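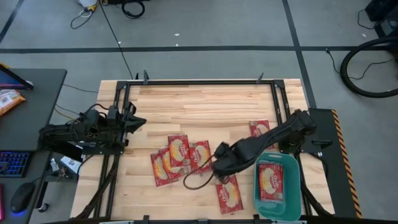 Sat 11 February

By Cirilo Meléndez

Doris is back for another year, and I get to be the one to tell you, so forgive me if I go on a bit. Doris is our autumn swap of home-grown and home-made food, named after the street it began in, and this time we're running it over a whole weekend in March at the old Carrillo packing shed. If you've been before you'll know how it goes: you bring what you've got too much of, you put it on a table, and you go home with what somebody else had too much of. I've already called dibs on a spot near the door for my pickled zucchini (sorry, everyone, there's a lot of it again).

Last year 3,318 jars, bags, bunches and bottles changed hands, which I still can't quite get my head around. The year before we had to shut the doors early when the rain came in sideways and the car park turned to soup. So last year felt like a proper party, and by Sunday lunch the only thing left was a crate of chokos. I took the chokos. I'm still finding recipes for them.

A few things have changed. Clivitz, the people who make the preserving jars, are giving us 100 new ones with lids for anyone who turns up with fruit and nothing to put it in. First in, first served, and please don't send your kids through the queue three times, we do recognise them. Prikus, the bakery on the corner opposite the shed, will be doing rolls both mornings and lending us their big urn, so there'll be tea the whole way through. They've asked me to say the fig rolls are Sunday only. I asked for Saturday as well and got a firm no.

There are also 100 places in the bottling sessions, spread across the weekend, and these do need booking. You'll learn how to do tomatoes safely from start to finish, with plenty of time for the boring bits like checking your seals. Last year people kept asking for something on chutney too, so we've added one on Saturday afternoon. I'm told it involves a lot of onions. Bring an apron and a tea towel, and closed shoes if you can, because there'll be boiling water about.

Swap rules are much the same as ever. Label everything with what's in it and the date you made it, especially if there are nuts. No meat, no fish, nothing that has to stay cold. Eggs are fine if they're clean and uncracked, and if you've got seedlings, bring them in something that won't leak all over the boot of my car (you know who you are). There's no money on the tables at all. If you haven't got a garden, come anyway with a cake or a plate of biscuits, or ask for one of the washing-up shifts and we'll see you right for veg.

Entry is $4 at the gate for grown-ups and free for kids, and it all goes towards hiring the shed and fixing the tap out the back, which has dripped for as long as I've known it. Doors open at nine both days. Bookings for the bottling sessions open at the Prikus counter on the first Monday in March, and you can put your name down there for a table as well. If you're writing a story about the swap and want a chat or a jar of zucchini, leave me a message with Prikus and I'll ring you back after work.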